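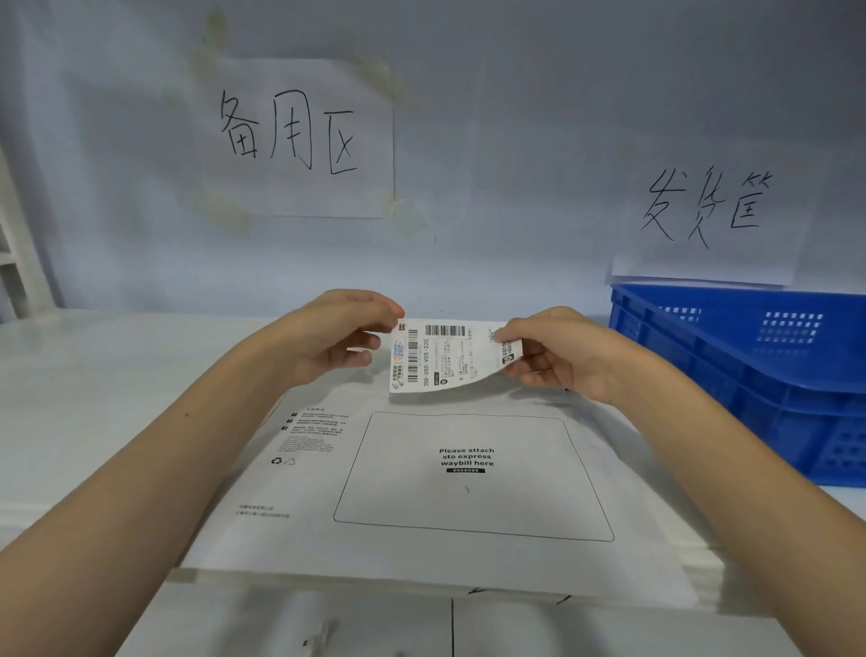

I've been putting off writing this one up, partly out of embarrassment and partly because I wanted to be sure we'd found the real cause before I went telling people about it. A few of you have emailed to ask how the labeling cell is getting along (thank you, it's lovely that anyone remembers), so let me tell you about the week it went wrong.

For anyone new: I look after the automation at a small packing shop. We send out soft goods in mailer bags, and for years every waybill was put on by hand. Last winter we bought a secondhand arm with a vacuum head, called it Isah after the project folder it lived in, and taught it to take a thermal label off the printer, find the printed outline on the bag, and press the label down inside it. A camera above the bench does the finding, and a scanner farther down reads the barcode before the bag goes in the crate. On a good day it is a pleasure to stand next to. I used to bring my coffee over just to watch!

The trouble started small. Soo-ah Song, who runs the packing side and has better eyes than any camera I've ever installed, came over one afternoon with a bag in her hand and asked me why the label was on crooked. It wasn't terribly crooked. The left end was flat and the right end had a little curl in it, and the whole thing had drifted past the outline. I told her I'd look at it, and I did look at it, in the sense that I wiped the suction cups and went home.

The next day we had 40 bags come back from the courier's sorting floor. Some had labels hanging on by one end. A couple had no label at all. The worst were the ones that looked fine but had the label stuck across two bags, which had traveled together as a pair until somebody pulled them apart and tore the barcode. I can tell you that is a very unpleasant phone call to be on.

So I stopped the cell, and everybody went back to doing it by hand while I tried to work out what was happening. I want to say a word for the hand method here, because I spent a good long stretch doing it myself that week and I came away with a lot of respect for it. You hold the label by its two ends, you hover it over the bag, and your thumbs know when it's square. If one corner wants to curl or grab too early, you lift it and lay it down again. You don't even think about it. All of that correcting was something I had never given the arm any way to do. It put the label down once, in one motion, and believed itself.

I went after the suction cups first, naturally, and replaced the lot. No change. Then I blamed the labels. We had switched to a new roll, a brand called Bevwood that was a little cheaper, and I was quite ready to write them a stern letter. I ran 66 of their labels and the same number from the old roll, and the bad ones turned up in both piles. I'm glad I hadn't sent the letter.

Then I spent a whole evening on the camera, which was also innocent. It was finding the outline on the top bag beautifully every single time.

What I hadn't checked was how high the top bag was. The arm works from a stack, you see. It's supposed to measure the height of the pile with a little distance sensor before each press, then come down just far enough. The sensor is a Dakov, nothing fancy, and it looks straight down at the bags. White, slightly shiny plastic bags, with a bit of air in the fold. When the pile was full and pressed flat by its own weight, the reading was good. As it got lower and the bags started to slump and slide, the sensor would catch a glossy ripple and report something silly. My program had a rule for silly readings, and the rule was to use the last good number.

I wrote that rule. I remember writing it. It was meant to get us past a single bad reading now and then, and I never put a limit on it. So the arm would carry on, bag after bag, pressing at a height where the pile no longer was. The label touched down lightly, or on one end only, and the suction let go, and off it went. When somebody topped up the stack the readings came good again and so did the labels, which is why it looked fine whenever I wandered over to watch.

And the barcode scanner passed them all, of course. A barcode reads perfectly well on a label that's barely attached.

There was a safety side to this as well, and it's the part that bothered me most. On the third morning, before I had found any of this, I was running the arm slowly with the gate open so I could see the cups. Soo-ah reached in to straighten the top bag, as anyone would, and the arm came down lower than it should have. It brushed the back of her hand. The cups are soft and it was at crawl speed and she was not hurt, but I had the gate key turned to override and I was looking at my laptop. She was very kind about it. I haven't been able to be quite so kind to myself.

So, the changes. A silly height reading now gets 2 more tries, and after that the arm lifts, parks and turns its lamp on. The head has a small force switch that tells us whether it pressed on anything. The gate override needs a button held down the whole time, so that if you let go to type something, everything stops. I've also moved the sensor to look at a small matte flap that rests on the pile, which was Soo-ah's idea and works far better than the software filter I'd spent two nights on.

We restarted on 7/14/21 with a short shift and me standing there like a nervous parent. There was one lamp stop, for a bag that had folded over on itself, and that was a perfectly fair thing to stop for. Since then I've been tugging at the corners of labels every chance I get, and Soo-ah has asked me to please stop handling the finished orders.

The Drovura folks who sold us the controller have asked for my notes on the fallback rule, so I'm tidying those up this weekend. If you have a cell that works from a stack of anything soft, do go and see what yours does when the height reading goes bad. I'd love to hear how other people handle it, especially with shiny bags.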